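Gallery: Table-Setting Trials, May

Triveck Manipulation Group, Wikville

The method we are testing teaches an arm to set and clear a small table from recordings made with a hand-held gripper. A person does the task by hand with the tool, the camera on it records, and the policy is trained on those recordings alone. No arm is used until evaluation.

Igor Zieliński ran the recording sessions and Eugeniusz Stępień trained the policies. The training set has 900 demonstrations across 6 table layouts. A further 266 were dropped during cleanup, mostly for tracking loss when the tool was moved too fast.

The main result so far is that varying the layout helped more than adding demonstrations of the same one. A policy trained on a single layout did well on that layout and poorly on the rest. With all the layouts mixed in, it placed dishes more reliably on tables it had not been trained on – trays with raised lips are still the weak point, and the fingers tend to catch on the rim during the approach.

Each evaluation run is limited to 15 attempts per layout. The full write-up, with the Naketti baseline, will be posted on the Tomaszewski project page when the second round is finished. Click the picture for the larger version.
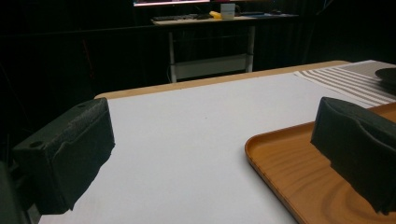 Gripper open over the white table, with the right finger at the wooden tray and the striped cloth behind it.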